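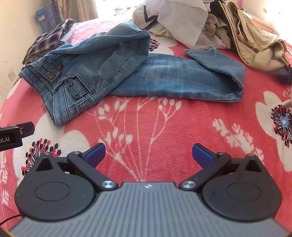 Jeans shrank in the waist, fine everywhere else. Can they be stretched or am I stuck?

Posted in Laundry & Clothes

Fraser Rankin

Button fly jeans, 100% cotton, no stretch in them at all. Bought secondhand in June, wore them maybe twice a week, all good. Then washed them warm with towels (I know) and put them through the full dryer cycle at the laundromat, which runs way hotter than the one I used to have. Now the top button is a real fight. Can get it closed lying down. Sitting is not great.

Length still ok, thighs ok. It's just the waistband, maybe an inch.

Things I've read so far:
- sit in a warm bath with them on
- spray and pull
- buy a waistband stretcher thing
- take them to a tailor and have a piece let in at the back

Don't want to do the bath if I can avoid it, we have a tiny tub and the people downstairs already complained about water once. Also don't want to wreck the button holes. The tailor in Brukcombe is only open till 4 and I work till 5 so that's a day off for a pair of used jeans.

Has anyone done this and had it last past the next wash? Thats really what I want to know. Need them wearable by Tuesday if possible but not the end of the world.

Edit: label inside is washed out, can't read a thing, so no idea what the care instructions were. And no, I haven't gained weight, my other pairs fit the same as always. Thanks to everyone who asked.

Ginette Paquette

Yes you can get an inch back. Did mending and alterations for 11 years, mostly work pants and denim, saw this every week. All-cotton denim gives pretty well when it's damp. The blends are harder, they spring back.

No bath needed. What I do:

Lukewarm water in a spray bottle. Button them up FIRST, all the way, zipper too if there is one (not in your case). Lay them on the floor on an old towel. Spray the waistband inside and out till it's damp right through, a waistband is several layers so give it a minute and spray again. Only the band and an inch or two under it, leave the legs dry.

Then unbutton. This is where people go wrong, they pull with the button closed and all the strain goes on one button and one hole. Take hold of the band a few inches at a time and pull sideways, hand over hand, start next to the fly and go around to the center back, then do the other side. Don't yank on the belt loops, they're only tacked on and they will take a bite of fabric with them when they go. Same with the pocket edges, leave those alone, you'll get a wavy pocket that never lies flat again.

Go around three or four times. Takes ten minutes, your hands will be sore.

Put them on while damp, button up, wear them an hour or so around the house. Squat, sit, bend over. Don't sit on a pale couch, damp denim can leave blue on it. After that take them off and hang them from the hems, upside down, to finish drying. Not over a radiator.

Will it last. Partly. Next time you wash, it pulls in some, less if you wash cold and never put them in a hot dryer again. I tell people to wash inside out, cold, hang dry, then do a quick version of the pulling while they're still damp off the line. Five minutes. After a few washes done that way most pairs quit fighting you.

If it's more than an inch then no, go to a tailor. They open up the center back seam and put in a wedge, you can see it if you look but a belt covers most of it. Fair warning, on heavy jeans some shops won't take the job, their machines don't like going over that many layers.

Those waistband stretchers work ok on the same idea. Slow and steady. Don't crank it all the way on the first go, I've seen one split a band right at the side seam.

madigan_76

just wear them. mine always loosen up by lunchtime. Also vinegar in the wash

Fraser Rankin

Update for Ginette. Did it last night, floor + spray bottle. Wow my hands. Got them buttoned standing up this morning, snug but I can sit and eat. Didn't measure before so I can't say how much it gave, should have.

Two follow ups if you're still around. The top button hole looks a bit frayed on one side, few loose threads, was it me pulling or was it like that? Should I do something before it gets worse? And does hair conditioner in the water do anything, saw that on another site.

Madigan what's the vinegar for?

Ginette Paquette

Good, glad it worked.

Fray: can't tell you who did it, but fix it now while it's small. Snip the loose threads, don't pull them. Then thread close to the color of the stitching, doubled, and go around the worn side of the hole with small stitches right up against each other, each one catching a good bit of the cloth. Called buttonhole stitch, plenty of drawings of it online. You only have to do the worn part. A dab of fray glue first helps if you have some, if not clear nail polish on a toothpick, but tiny amount, it dries stiff and can leave a shiny spot. Test it inside the fly where it won't show.

Conditioner, I don't bother. Makes the cloth feel slippery, and then you have to wash it out, and you're back at the start with a wet pair of jeans.

Vinegar won't stretch anything. People use it for smells and for keeping the color from running, I never saw much difference with the color myself.

One more thing on the laundromat dryers. If you can't line dry, use low heat, take the jeans out while they are still a bit damp at the seams and let them finish over a chair. Most of the shrinking I saw was from pants that sat in there tumbling long after they were dry. And do them separate from the towels, towels take forever so everything else gets cooked waiting for them.

Fraser Rankin

Perfect, thank you. Have thread in sort of a rusty color that should match. Will do the hole tonight and towels go in on their own from now on.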